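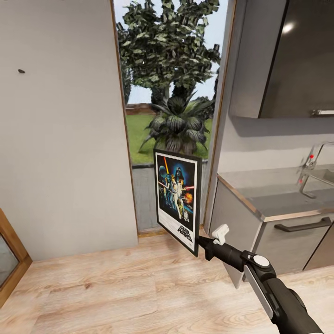 Week 2: Reading the Crowd in a Radio Call

Last updated: October 2025

Welcome back, everybody! Last time we talked about the announcer's voice, and today I'd like us to spend a while (a good long while, if you'll let me) on everything behind it — the crowd, the organ, the skates, the thump of the boards.

Our listening piece is the Plereck at Grarnville game, with a paid crowd of 1,608 in a very small rink. Play the first 10 minutes with your eyes closed. Notice how the caller stops talking after the goal and lets the building do the work, which takes more nerve than you'd think!

For next week:
- Read the Nyberg chapter on crowd microphones, up to page 27.
- Write one page on a silence you liked, from any sport.
- Bring headphones, please — the Fletilow room speakers still buzz.

We use cookies to remember your settings. Accept | Decline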